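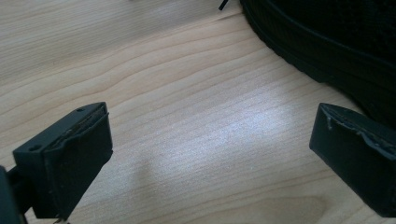
The table at its lightest, wavy grain and all.

I do all my messy little jobs on one wooden table. Shoes get cleaned on it, jars get their labels soaked off, and twice a year the whole coat closet gets dumped on it while I decide what still fits. It's a pale, honey-colored thing we bought from Wadby when we moved in, and I've learned how to look after it mostly by doing it wrong first.

My biggest mistake was soap. I used to squirt dish soap straight onto the top and scrub, and then wonder why it felt tacky by lunchtime. Now I put 3 drops (really, 3!) in a bowl of warm water, wring the cloth until it barely drips, and wipe along the grain. Then a dry cloth right behind it. If you leave the water sitting you get those cloudy patches, and they're a pain to get out.

Go easy on the sandpaper too. I keep a single sheet of 600 grit in the drawer for rough spots on solid wood, and I try it underneath first. On veneer I leave it in the drawer. My sister-in-law went right through the top layer of a nightstand that way and now there's a permanent plant on it.

For checking your work, get down low and look across the top toward a window or lamp. Smears you can't see from standing height jump right out in the shine. I do it with my chin practically on the wood, and the dog thinks it's a game.

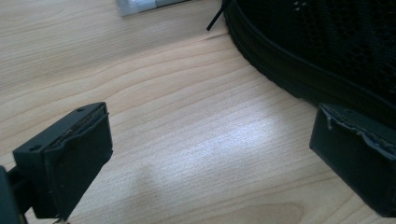 Wavy grain and a big patch of glare, good light for hunting smears.

Okay, shoes. I know, shoes on the table, my grandmother would faint. I put down an old pillowcase first and it goes straight in the wash after. Working at table height saves my back, and I'd much rather do that than crouch on the porch step with a bucket.

Knit sneakers are easier than leather if you're patient. Take the laces out if they're grubby and soak them in a mug. Brush the knit dry before any water goes near it, because wet dust turns to mud and then it's in the holes for good. I use an old Kosa nail brush for that part, the soft kind, and little circles. After that a damp cloth with a tiny bit of the same soapy water, and dab! Scrubbing makes the knit go fuzzy.

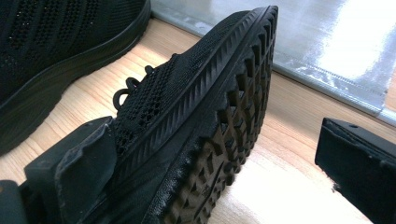 Soles with pointy rubber lugs are the real dust collectors. Lint works its way down between the points and a cloth just skates over the top of it. A dry toothbrush does the job nicely, working from the toe back to the heel, with the shoe on its side so the crumbs fall away from the knit. For anything really wedged in there I use a wooden skewer. Don't forget the grooves along the side of the midsole, if yours have them. Black rubber hides a lot until you catch it in the light.

Stuff them with paper towels and leave them somewhere airy. No radiator and no dryer, please. I set the kitchen timer for 40 minutes, swap the damp paper for dry, and then forget about them overnight. The soaked laces get squeezed in a towel and hung over a cabinet knob.

All my brushes live in an old Grewal cookie tin under the sink, with the skewers in a rubber band so they don't stab me when I reach in. The toothbrush has a strip of red tape around the handle. Please put tape on yours. We had one bad morning before I thought of it.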